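Jandside Co-Living Building Opens Its Waitlist With Shared Kitchens Front and Center

The old Tillman warehouse in Jandside is getting a second life, and it's a lively one. Developer Wemow has opened the waitlist for a 206-bedroom co-living building on the site, with the first residents due to get their keys in April.

The plan is simple enough. Each resident rents a private, furnished bedroom, most of them with their own bath, and shares a kitchen and living room with the people down the hall. One monthly bill covers rent, power, water, internet and a cleaning of the common rooms every week. There is no couch to buy and no fight over whose name goes on the electric bill, and anyone who has ever moved to a new city with two suitcases and a lamp will know how good that sounds!

Wemow has been working up to this for a while. Its first building, a converted motel across town, has only 46 rooms, and it filled up before the paint was dry in the lobby. The company kept a list of everything residents there asked for, and a lot of that list has made it into the Tillman design: bigger pantries, thicker walls between bedrooms, more places to park a bike and laundry on every floor instead of in the basement.

The kitchens got the most attention. Six to eight bedrooms share each one, a number Wemow settled on after trying larger groups at the motel and finding that people stopped cooking. Every kitchen has two sinks, two refrigerators and a locking cabinet for each resident, plus a long counter where four people can make dinner at once without bumping elbows.
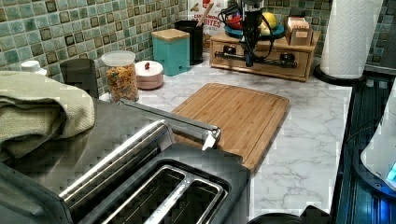
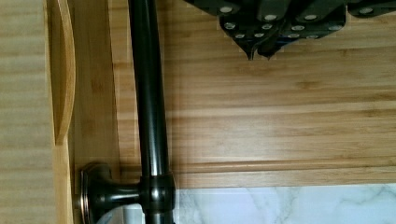
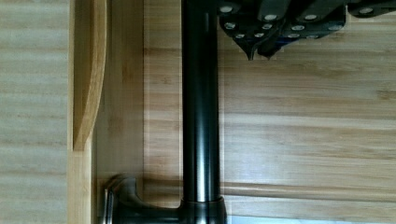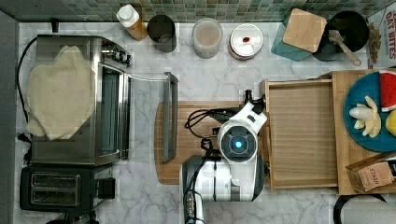 What It Will Cost

Rooms will be priced by size and by floor, and Wemow says it will post the full rate sheet when leasing starts. Leases run six or twelve months, with a month-to-month option after the first term. The deposit is a flat $400 for every room in the building, large or small, and people on the waitlist pay nothing until they sign.

Residents can also switch rooms once during a lease at no charge. That was the single most popular perk at the motel, where people often started in the smallest room they could stand and traded up after a raise (or traded down to save for a trip).

The Ground Floor

Drindis, the local coffee roaster, has signed on for the corner space and will run a café that's open to the whole neighborhood. That's great news for this end of Jandside, where the nearest cup of coffee has been a long, windy walk away. Drindis plans to open at 6 a.m. and stay open into the evening, with a small stage for music nights.

Behind the café is a 3,345-square-foot common room that opens onto the courtyard. It will have long tables for people who work from home, a quiet corner with doors that close and a screen for movies and big games. Residents will be able to book part of it for birthdays and family visits, and neighborhood groups can ask for it on weekday mornings.

Keeping the Old Parts

Fans of the Tillman building can relax. The brick front is staying, and so are the tall windows on the street side and the faded lettering over the loading doors. Crews have cleaned the timber beams on the top floor and left them in the open, and those top-floor rooms are likely to be the first ones spoken for.

The loading dock itself becomes a covered porch with benches and planters. Bike parking goes along the side alley, under a new roof, with a pump and a repair stand.

Parking for cars is tight. The lot behind the building holds far fewer cars than there are bedrooms, so spaces will be rented separately and handed out in waitlist order. The crosstown bus stops right out front, and the city's plan for a protected bike lane would run past the door.

How to Get on the List

Sign-ups are open now on the Wemow website and at the leasing desk on the Tillman site. Groups of friends who want to share a kitchen can apply together, up to the full number of bedrooms around it, and Wemow will do its best to place them on the same hall. Solo applicants fill out a short form about sleep hours, cooking habits and noise.

Hard-hat tours of the top floor will start once the stairs are finished, and people on the waitlist get the first invitations.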